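Drinks Containers Deserve a Place of Their Own

The Brosness Household Materials Forum has argued for some years that the recycling habits of a building are settled indoors, well before anything reaches the bin room. Our position has not changed, and the results from the Vurnau apartments have strengthened it. Residents there were asked to do one thing: keep a single basket on a cleared surface near the kitchen and use it for drinks containers only.

The request sounds minor. It met more resistance than any other part of the program. Many households regard counter space as too valuable to give up, and they prefer to store cans and bottles under the sink with cleaning supplies, spare bags, and general waste. We understand the preference. We also believe it is mistaken. A container that goes under the sink half full will leak there, and the person who finds it will seldom take the trouble to empty and sort it.

A basket kept in plain view changes the order of work. The bottle is looked at before it is put away. If there is liquid left in it, someone drinks it or pours it out. The can is set down upright beside the basket until it is finished. The materials are kept apart without special equipment.
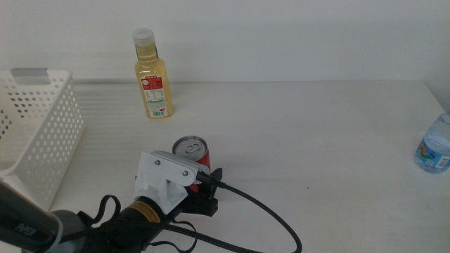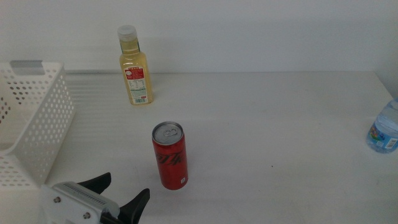 A can, a bottle of pale yellow drink, and a perforated white basket on a white tabletop.

Of 3000 containers checked at Vurnau in August, 2770 were empty and correctly sorted. At the Zoltley building, where residents kept to mixed storage, the collection crew set aside 41 full bags in the same month as unfit for processing. The two buildings differ in size and age, and we do not claim that the basket explains the whole gap. It is, however, the only change that Vurnau made.

The choice of basket matters less than its being used for one purpose. Perforated plastic is sensible — it is light, it rinses clean, and air passes through the sides. The Spahić supply program has offered baskets of this general type to more than 700 households, and we support its continuation. We would object to any proposal for lidded bins in their place. A lid hides the contents, and hidden contents are soon forgotten.

Building managers should include a recommended spot for the basket in the move-in packet, with a short note on emptying bottles and cans. Landlords who refit kitchens should leave enough open surface for it. The Forum will accept written comments from residents of both buildings through the end of the heating season.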